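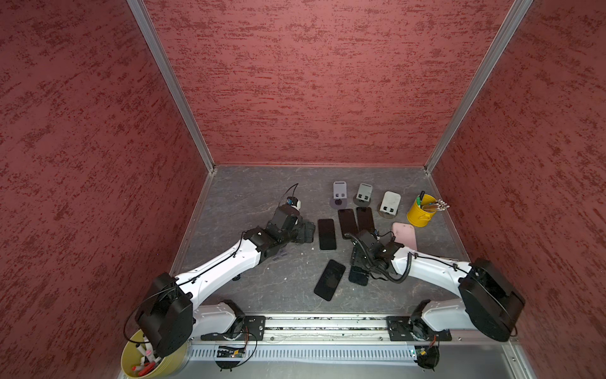 Gosent G7 parallel gripper, ribbed pads
Sold by Covdale. Part no. 704.

The G7 is a two-finger gripper for light bench arms. It was tried on a pair of rail-mounted arms against the Jusham J11, using black smartphones as the workpiece. Flat glossy parts are a hard case for small grippers – the edge is thin and the face is slick.

Picking from flat: the G7 closes on the long edges of a phone. Allow 11 mm of clearance on each side for the open fingers. Parts laid closer than that must be pushed apart first.
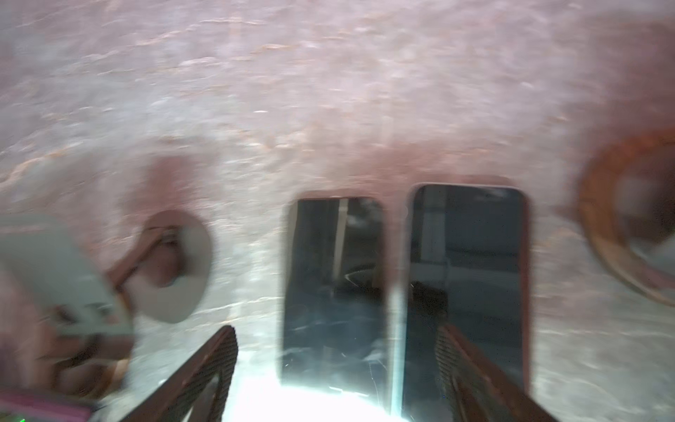
The J11 has smooth pads and needed more closing force for the same hold. It is the lighter of the two and costs less.

Camera: the wrist mount takes the Gil camera module. Glossy screens return strong glare at short range, so keep the lamp off the camera axis and lock exposure before teaching a grasp.

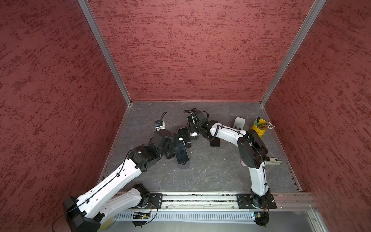
Upright placing works best at low speed. Release height should be under 7 mm.

Cable: 300 mm, coiled or straight
Pads: ribbed, replaceable in pairs
Not included: arm, controller, camera

Page updated Mon 8 October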